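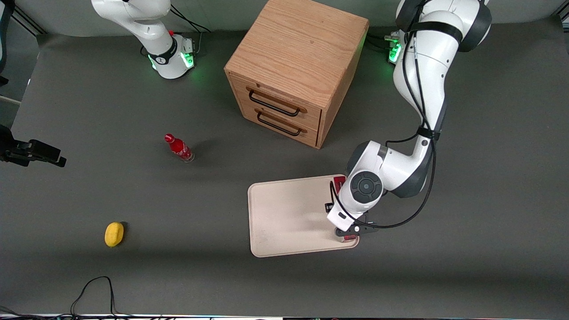
The offer from Brurkholm came in at eleven pages, and Quang Hứa read it twice at the front desk before the first patient arrived. The hospital would take 51 percent of the clinic. He would keep his title, his lease and his staff. The sign outside would change.

"What does it say?" asked Lợi Lý. She had run the desk since the clinic opened and did not pretend she hadn't been reading upside down.

"It says they like us."

"How much do they like us?"

He turned the page around and showed her. She looked at the number for a while and then went to unlock the door.

It was a slow morning. A roofer with a nail through his thumb, a boy with an earache, a woman who needed a form signed for her job at the Kiritz warehouse. Quang took the nail out himself. The roofer wanted to know if he could go back to work that afternoon, and Quang said no, and they both knew he would.

At noon he called his sister, who did the books from her house in Paterson.

"Are we going to make it without them?" he said.

"Through the summer, yes."

"And after that?"

He heard her typing. "You had 600 visits in June. You need more than that. The Pleleo place by the highway is taking the sports physicals, and they're open until ten."

"We could open until ten."

"With who?"

He didn't have an answer to that. He ate half a sandwich and put the rest back in the refrigerator in the break room.

The man from Brurkholm came at two. He was younger than Quang had expected and he asked good questions. He wanted to know how long people waited, and where they went when they needed a surgeon. Quang told him they went to Brurkholm, mostly, and sat in the emergency room for six hours.

"They wouldn't have to," the man said. "We'd book them straight in from here."

"You could do that now."

"We could," the man said. He seemed to think about it. "We haven't, though."

Quang walked him through the exam rooms and the X-ray room. In the hallway they passed the wall where Lợi pinned the cards people sent. The man stopped to read one. It was from a woman who had come in with heartburn that was not heartburn. Quang had ridden in the ambulance with her because she was frightened and her husband was away.

"Would I still be able to do that?" Quang asked.

"Ride along?" The man looked at the card again. "I'd have to ask somebody."

After he left, Quang sat in his office with the door open. The offer was good until 10 July 2020. He took a pen and went back to page four, the part about staffing, and crossed out a sentence. He wrote another one above it in small letters. Then he did the same on page seven.

Lợi came in with her bag on her shoulder.

"Are you signing it?"

"I'm sending it back with changes."

"Will they take the changes?"

"Some of them, maybe."

She read what he had written on page four. Then she set down her bag, pulled the other chair up to the desk and held out her hand for the pen.

"You forgot Saturdays," she said.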